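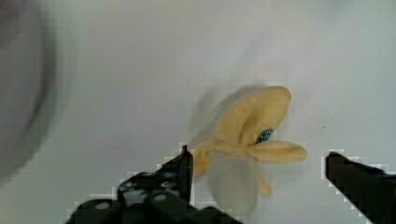

Wrist camera view during a soft-object trial, two-finger gripper with a plush banana.

Participants wanted: gripper comparison study, Zilthorpe lab

Pirkora is looking for people to operate a robot arm by remote control and help us compare two grippers. You do not need any experience with robots. If you have never touched one, we would like to hear from you, as most of our operators so far have been engineers.

What you will do

You will sit at a desk and use a hand controller to pick up objects and place them in a bin. Your only view of the work will be the video from a small camera on the wrist of the arm. The objects include plush toys, sponges, cardboard boxes and plastic bottles. You will do the full set with one gripper, take a break, and repeat it with the other. The order is assigned by us.

After each set you fill out a short form about how easy it was to judge distance, how tired your hand is, and whether the video was clear enough when the arm was moving. Motion blur is one of the things we want comments on, so please write down anything that bothered you.

A session takes roughly 2 hours, including training and the break. We are collecting 2,000 grasps in total and have 625 so far.

Who can take part

You must be 18 or older and able to use both hands comfortably for the length of the session. Glasses and contact lenses are fine. Left-handed people are welcome, and the controller can be switched over. Please do not sign up if you get motion sick from watching video on a screen.

Payment

You will be paid $100 by check at the end of the session. If you stop early you will still be paid for the part you finished. Parking behind the Haque Building is free, but ask for a pass at the front desk.

Data

We record the wrist camera video, the gripper position and your controller input. We do not record your face or voice. Your form is stored under a number, and your name is kept separately for payment only.

How to sign up

Call the Zilthorpe front desk and ask for Laimutė Kairys, who handles scheduling. Have a daytime phone number ready and tell her if you prefer mornings or afternoons. Technical questions can go to Debashish Mollah, who runs the sessions.

Sign-up closes May 13, 2020, or when all places are filled.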